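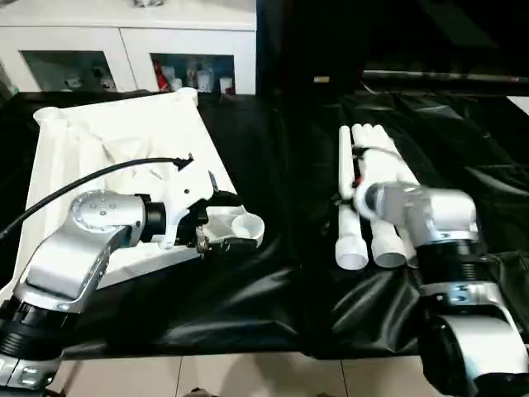
Can I use the Skoken sheet on a table I also eat at?
The sheet is made for work tables and packing tables, so take it off before a meal and give the table a wipe.

Skoken black table sheet

We started stocking this sheet at our Astutthorpe shop for people who paint, glue and sand at home, and it has ended up on nearly every table we own! It is a black plastic sheet that you roll out, let hang over the front edge and get to work on. White things show up beautifully against it. Lay out a length of white PVC pipe, a folded cloth or a handful of small fittings and you can see straight away where everything is, which makes a big difference when you are sorting parts late in the afternoon and the light is going.

The surface has a shine to it and it does wrinkle. If you like a flat table, unroll the sheet the evening before and smooth it from the middle out with your forearm. We rather like ours a bit rumpled — round things are less keen to roll away — but for cutting out or measuring, do take the time to flatten it.

For two tables side by side, we'd buy two sheets instead of stretching one across. Each table keeps its own cover, you can push them apart when you need to get between them, and only the messy one has to be changed.
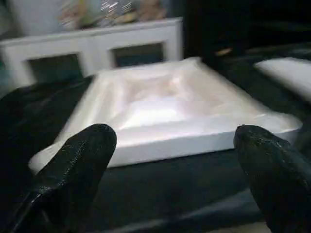
Packing is the other job it suits. Moulded foam trays and inserts shed little white crumbs when you press things in and out of them, and on a pale table you only find those crumbs later, on your sleeves. On black you spot them at once and can lift the whole sheet by its corners and tip them into the bin. Lovely.

Sizes and details
Colour: black, both sides
Thickness: 800 gauge
Length: 4 m, supplied rolled
Widths: three, to suit narrow benches, ordinary tables and large worktops
Pack: single sheet, or a pack of 4

Looking after it
Wipe with a damp cloth and a drop of washing-up liquid. Dry it before you roll it up, and roll it loosely (folding leaves creases that take ages to drop out). Dried wood glue usually peels off in one go, and I'm sorry to say that is half the fun. Keep hot glue guns, irons and soldering irons off it.

Cutting to fit
Ordinary kitchen scissors are fine. Leave a good overhang at the front and tape it underneath if people will be brushing past.

Collection from Astutthorpe or from the Baumgartner counter in Wundville. The widest size is kept at Wundville only, so please ring before you set off.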